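Puninach Center for Adult Courses
Office Practice, Part 2
Handout 3: Tables, Cables and the Floor
Lecturer: Bohumila Holub
Room 2130
Last changed: March 14, 2020

Please read before the practical hour. Bring a pencil, a soft tape measure and the plan of your own room that you started in February. Who has lost the plan can draw a new one, it takes ten minutes.

1. What we said last time

We spoke about the shared work table. In many offices it is made from two smaller tables pushed together, and people start to treat it as one piece of furniture. For writing it is one piece. For cables it is still two tables, with a joint in the middle, four long edges and a floor under it where everything arrives in the end.

I asked you to write down how many things lie on such a table in the middle of a working day, and which of them are in use. Most of you wrote more than 11 things. Very few of the things had a place. They had only a position, where a hand put them down. Please keep this difference in mind, we need it in every part of the handout.

Words for today:

joint – the line where two tables meet
drop – the place where a cable leaves the table and goes to the floor
slack – the part of a cable that is longer than the way it has to go
knot zone – the area of floor where several drops come together
marking – tape on the floor which shows where something stands or where nothing should stand

2. The table top

Begin with the power adapter. Students like to begin with the papers, but papers are easy to move and the adapter decides where the cables run. If the adapter lies on the table top, its cable to the laptop makes a wide curve over the surface and every object must be placed inside or outside of this curve. A second cable makes a second curve. After this the free surface is divided in strange pieces, and the person who comes with a box or a folder puts it on the corner, as the corner is what is left.

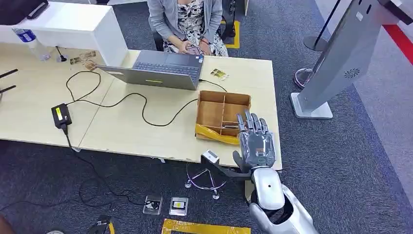 The front edge is the worst place for a drop. A cable there hangs exactly where knees, chair arms and bags pass. Move the drop to the back edge or to the joint. If the tables must stand with the back edge to another person, use the joint and agree about it with this person first. In the Khaemba office, which we will use as our case in this part of the course, the two sides of the table never agreed, and there were three drops at the front and one at each end.

Small flat parts should not lie directly on the wood. Put them in a tray with a low edge. A tray can be lifted with one movement when the table is needed for something else, and when you put it back the groups are still separate. For the exercise we use the Misura trays from the cupboard, the shallow ones.

Drinking bottles: standing, closed, and on the other side from the adapter. I will not discuss this point again.

An open cardboard box on the table is allowed for the time of unpacking. Write on the plan where it will go after. If you can not write it, the box has no place and we must find one before we continue.

3. From the table to the floor

One drop for each table is enough in almost all cases. Collect the cables under the top, fix them to the frame or to a leg, and let them go down together. The slack stays up, under the table. It does not go to the floor! I see this mistake each year, very neat table and below it a nest.

Order of work:

Switch off what can be switched off.
Follow each cable with the hand from one end to the other and put a paper label on both ends.
Take away cables which have only one end connected. Ask before you throw.
Lay the slack in flat loops, as wide as your hand, and close with a fabric strip. Not with a rubber band.
Fix the drop.
Look at the floor from the height of a chair.

For the last step please really sit down. From standing height the table covers most of the knot zone. From the chair you see what your feet will meet.

4. The carpet

Speckled gray carpet is a popular choice for offices and I understand why. It forgives dust. It also hides small things very well, and for a room where people work with small things this is a disadvantage you must plan for. Something white and rectangular can be found quickly, also when you are not sure yet what it is. A crumb of light color is already difficult, it looks like one more speck.

So the rule in our course is: before new tape is laid, the floor is checked by hand and by eye, in strips, starting from the wall. Lift the small pieces, do not push them to the side. Press the tape only on clean pile. A yellow square is well visible on gray and needs no text inside if everybody in the room knows what belongs to it. If they do not know, write it on the room plan at the door.

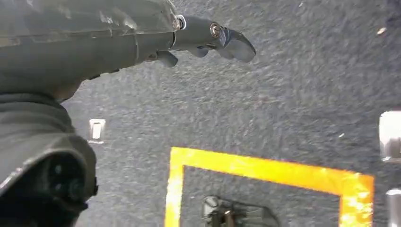
FLOOR MARKING – PRACTICAL PART

Work in pairs. Each pair gets one roll of the Lorari tape, yellow, and scissors. Please do not tear the tape, a torn end comes up first.

Decide what the marking is for. There are only two answers in this exercise: "this object stands here" or "keep this free". A marking which means both will be understood by nobody after one week. For an object, measure its base and add the width of one finger on all sides, so that the tape can be seen when the object stands inside. For a free area, measure the movement: the chair going back, the door opening, the person who turns around with a box.

Corners: let the second strip lie over the first one and cut both together. Do not fold.

By a chair, one straight strip is often better than a full square. It shows how far back the chair may stay when the person is gone, and it can be replaced in a minute when the wheels have damaged it. Look at the strip after some days – if the damage is all on one end, the marking is in the wrong place and the chair is right.

5. Small hardware and where it goes 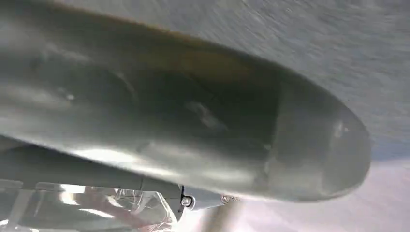

Every table, shelf and bracket in a work room is held with screws, and sooner or later one of them must come out. Prepare for this before you take the key in your hand. Lay a light cloth under the place, and put an empty tray at the side where your free hand is. Learn to look for the screw when it is still in its place and you know what you are looking for: the round head with the hex socket is bright and easy to see against a dark recess. The same head on the carpet of chapter 4 is another matter. Screws from different pieces of furniture go in different compartments, with a label, also if they look the same to you. Tighten by hand first, all of them, and only then with force, going across and not around.

The key goes back to the hook. It does not stay on the table "for later".

6. Homework

Complete your room plan with the following:

the table or tables, with the joint drawn as a broken line
each adapter, and the way of its cable
the drops, marked with a small arrow down
the knot zone, if you have one, shaded
existing floor markings, and your proposal in another color

Write half a page about one thing in the room which has a position but no place. Say what it is, who uses it, and where you would put it. Full sentences please. You may write about your own desk, but then you have to be strict with yourself.

Plans are to be left in the flat box by the door of 2130 before the next lesson. Put your name on the back, not on the front, because we will exchange them.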